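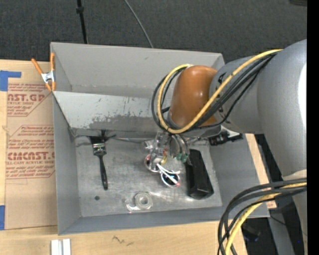
I have been putting off sorting the craft drawers since before my birthday, and this week I finally made a start. My method, if you can call it that, is to tip things into something big and roomy and decide about them one at a time. A metal bin is lovely for this, scuffs and all, and it's funny how little it takes to make me dither — a black paint brush, a roll of clear tape with its end come loose, a long black box. I could spend a whole evening on those.

The brush is the easy one, I suppose. I always keep brushes. My friend Parveen Lashari taught me to wash them in plain dish soap and leave them lying flat to dry, and I have done it that way ever since, even with the cheap ones.

Tape is my weakness. I must have bought 100 rolls in my life and I can never find the end on any of them! Now I fold the last little bit under itself before I put the roll away, and when I forget (often) I run a fingernail around it and grumble.

Boxes, oh dear. I keep every box that might hold something someday. My new rule is that an empty one gets 2 weeks on the shelf, and if nothing has moved in by then, out it goes to recycling.

Valdis Sakalauskas asked me yesterday how many drawers are left, and the answer is four, plus the one in the hallway that sticks. I'm hoping to have them all done by May, though I said the same thing last spring and then took up knitting.

If any of you have a good way of storing ribbon so it doesn't crease, please tell me — mine is wound around old cardboard and looks very sorry for itself. Ribbon drawer is tomorrow, right after I've been to the post office.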